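Jun 21, 2022 - bench notes, Embridge

Finally got back to the brush and board job, which I've been putting off because the table needed retaping first. Mireille Bailly was right that the old tape had to come off completely - I tried to save a couple of strips and they just curled up again, so I pulled the lot and wiped the surface down with the Flonex stuff (smells awful, works great!). Then I put fresh blue tape down, long lines first, short ones after. Some of them slant and I'm leaving them that way. We only need the cells so we can write down where a thing sat and put it back there next time.
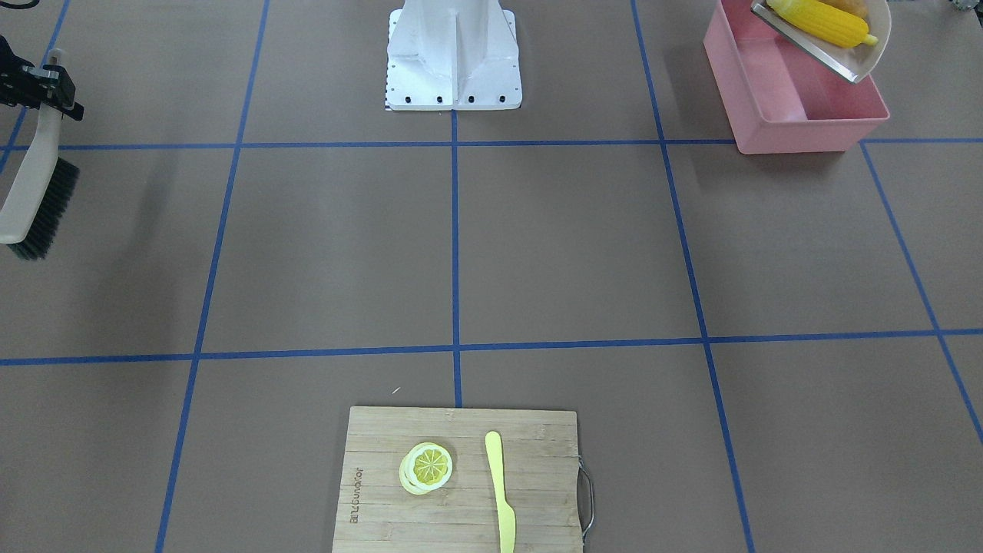 Retaped table with the cutting board out, scrub brush up off the surface.

I like this brush a lot more than the Turunen one. The bristles are dense and the handle has a proper curve to it, so it sits at a decent angle when you're going across a board. The Turunen brush was straight as a ruler and I kept knocking my knuckles - well, you all heard about that.

Taping took around 12 minutes once I stopped fussing. Next time I'd cut the strips a bit long and trim at the table edge, and I'd press down hard wherever two of them cross, that's where the old ones started lifting.
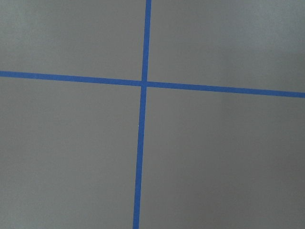 I went over every crossing with the back of a spoon and then once more with my thumb. If they stay flat until August I'll be thrilled. Mireille wants to try the Mirix tape, which comes in 2 widths, and I said fine, but let's use up what's in the drawer first.

Still to do: pick a home cell for the board and write it on the sheet by the door, order another roll, find the good scissors (last seen near the sink, blue handles, please!).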